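Narkport Neighbors Help Board > Kitchen and Table

Can tomatoes live in the same dish as oranges? (plus a tablecloth crease)

posted by mintgate_porch

Hi all, two things in one post, I hope that's okay. I've started keeping our fruit out on the table so that we'll eat it, and I'm putting the tomatoes in with it, as I've always been told never to refrigerate a tomato. So it's tomatoes, oranges and those brown ones that look like kiwis to me (they came in a mixed box from the Trujillo market stand and there was no sign on them), all heaped in my white dish with the pink flowers.

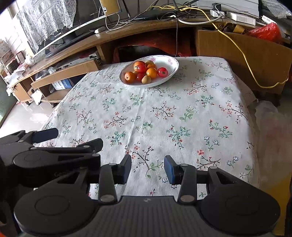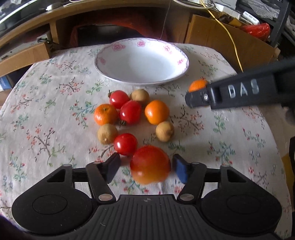
In the dish in the first one, laid out on the cloth with the dish behind in the second.

My trouble is that the tomatoes keep going soft before we get to them. Last batch I had one split on the underside and leak all over its neighbors, and I didn't find it until the smell told me. The oranges do fine. The brown ones go from rock hard to mush while I'm at work, I swear. Is it the mixing? Should I get a second bowl? I love how it all looks together and I'd be sad to break it up, but I'm also tired of throwing out tomatoes.

Second thing, the tablecloth. It's the flowery one, a cotton blend from Skesari, and it has a ridge running lengthwise from where it was folded in the package. I've washed it once and smoothed it by hand about every time I walk past, and the ridge pops right back up. Do I have to iron the whole thing? My ironing board is tiny and the table is round, so I can't even picture how that goes. Also the leaky tomato got on it. The spot came out with dish soap but I'd like to know if there's a proper way for next time!

Kitchen gets afternoon sun from around 2 until dinner if that matters.

oldorchardroad wrote:

The sun matters more than the mixing, I'd bet. A tomato sitting in an afternoon window is going to cook itself slowly no matter who its neighbors are. Move the dish to the shady end of the table, or onto a counter that stays cooler. In the mid 60s is nice for them if your house ever gets there (mine doesn't in August, and I just buy fewer).

On the mixing, yes, there's something to it. Ripe tomatoes give off a gas called ethylene, and it hurries other fruit along. Kiwis are very touchy about it. If your brown ones are kiwis, that would explain the rock-to-mush business right there. Keep them in the fridge once they give a little when you press near the end, and only put out the ones you plan to eat that day or the next. Oranges mostly don't care. They don't ripen any further after they're picked, so tomatoes can sit beside them all week and you won't see a difference.

So you could keep the tomatoes and oranges together and only evict the brown ones. It'll still look cheerful.

Other things I do with my own bowl:

Tomatoes on top, never under an orange. Oranges are heavy and a ripe tomato bruises from the weight on it, and the bruise is where your split starts. I'd guess that's what happened to the leaker.

Stem end down if the stem has come off. If they still have the green star on, leave it on and set them however they'll sit without rolling.

One layer is best. If you've got more than fits in one layer, put the firm ones on a tray somewhere out of the sun and bring them over as you eat down the dish.

Pick each one up every morning when you're getting your coffee. It takes no time and you'll feel a soft one before you smell it.

And the never-refrigerate thing is only half right! Don't chill one that's still ripening, it goes mealy. But once it's fully ripe and you know you won't get to it, the fridge buys you a couple more days. Take it out an hour before supper so it has some flavor again.

bluehenlaundry wrote:

I can't help with fruit but I did table linens for a catering place called Asum for eight years, so let me at that crease.

Package folds are stubborn. Whatever finish is on new cloth gets pressed in hard at the fold, and one wash often doesn't shift it. You don't need the board at all. Clear one side of the table, lay a thick bath towel down under the cloth where the ridge is, and iron it right there on the table, working along the line and sliding the towel as you go. Check that the tabletop can take some warmth first. If it's a veneer or has a waxy finish, use two towels, or do it on the floor instead. I've done plenty of cloths on the floor.

Spray the ridge with plain water until it's damp, let it sit five minutes, then press with the iron on medium. Press and lift. If you drag the iron you can stretch the weave and end up with a ripple where the ridge was. Work on the back of the cloth so you don't shine up the print. Look for the care tag too, a blend may want a lower setting than cotton, and I'd go by the tag over me.

If you hate ironing, wash it again, take it out of the dryer while it's still a bit damp and put it straight on the table. Pull it snug by hand along the fold. Then when you store it, roll it around a tube. I used gift wrap tubes at home.

For tomato: scrape up what you can, then cold water through the back of the spot so you push it out the way it came in. Hot water can set it. Then your dish soap, rubbed in gently, and rinse. If you still see orange, dab on some white vinegar and rinse again (a 32 ounce bottle will last you ages). Please don't put it in the dryer until you're sure the mark is gone. Air dry and look at it by daylight.

pt_cruller wrote:

just get a banana hook and hang everything lol

seriously though I keep my tomatoes in a colander and they do fine. air gets under them. not as pretty as your dish

mintgate_porch wrote:

Thank you!! I've moved the dish away from the window side and the brown ones are in the fridge door. Going to try the towel trick tonight after dinner. The colander is a good thought too, I have a white enamel one that might pass for decorative.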